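**Prillach Hard Oil 4** is a clear penetrating oil for bare or sanded indoor timber. It is supplied ready to use and should not be thinned. The number in the name refers to the drying time in hours between coats at normal room temperature.

## Use

Hard Oil 4 is suitable for worktops, shelving, table tops, stair treads and interior doors. It soaks into the surface and sets within the top layer of the timber, so worn areas can be sanded and re-oiled locally without stripping the whole piece. It does not build a film. Customers who want a sealed gloss surface should look at Pulholm Floor Varnish instead.

Pale timbers will darken slightly on the first coat and very little on later ones. Oak and chestnut may react with iron filings, so do not use steel wool at any stage - a grey nylon pad gives the same finish.
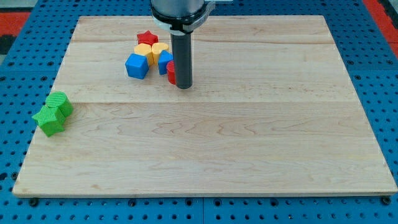
## Preparation

Sand to 100 grit, then to 150. Finer grades close the surface and reduce take-up. Remove dust with a vacuum brush and wipe with a dry cloth. Old wax must be removed completely with white spirit, and the timber left overnight. End grain takes up more oil than the face and usually needs an extra coat.

## Application

1. Stir the tin well. Matting agents settle on the bottom.
2. Apply a thin coat with a short-pile roller or lint-free cloth, working along the grain.
3. Leave for 15 minutes and wipe off all surplus.
4. Allow to dry for 4 hours before recoating. Two coats are normal, three for worktops.

Oil left standing on the surface stays tacky and will mark. Full hardness is reached after ten days. Until then, keep water off and do not cover the surface.

**Warning:** used cloths can catch fire by themselves. Soak them in water and dry them flat outdoors before disposal.

## Sizes and ordering

| Order code | Contents | Finish |
|---|---|---|
| 1604 | 250 ml | Matt |
| 1605 | 1,000 ml | Matt |
| 1606 | 3,000 ml | Matt |
| 1616 | 1,000 ml | Satin |

The 3,000 ml satin tin was withdrawn in February and is replaced by three single tins at the same price. Trade orders are sent from the Plondmont depot; orders placed before 11 am leave the same day. Safety data sheets are available from Gladys Masanja in technical sales.

Store upright and free from frost. Shelf life unopened is three years.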